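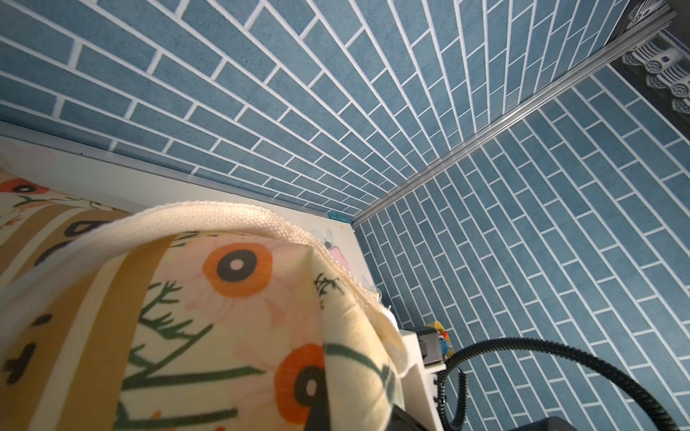
Skamer sample room: monthly check, October

Centrifuge lid lock: OK. Holds at 2000 rpm.
Sample fridge log: signed, one gap at the weekend. Fill in or mark as missed.
Lipid test kits (Ovus): 300 in stock, all in date.
Eyewash bottle: seal broken. Replace.

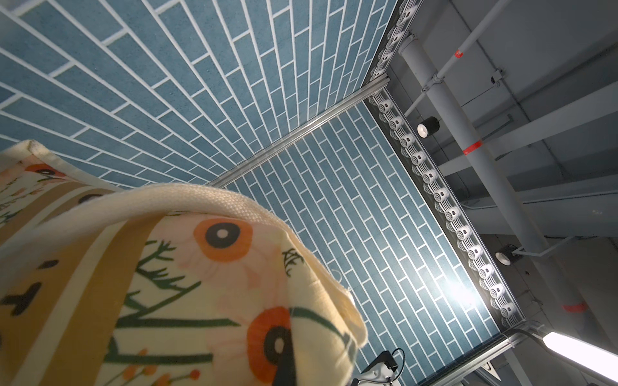 Can opened kits go back in the fridge? Only if the opening date is on the lid and the kit is under a month old.

Sharps bins: two past the fill line. Closed and tagged.
Spill kit: gloves low, reorder from Rahimi.
Waste collection sheet: up to date.
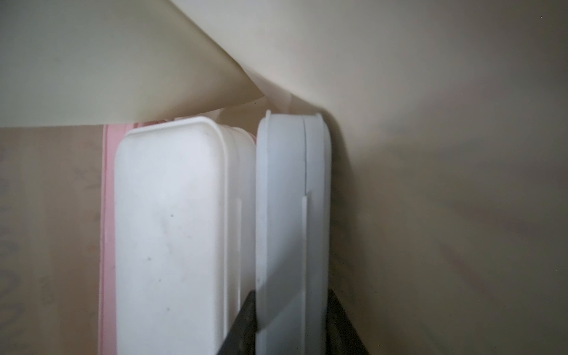 Nivuvness replied that the gloves are on back order and that we should take a box from the blood room until they come in.

Fridge alarm: not tested. Carry over to next month.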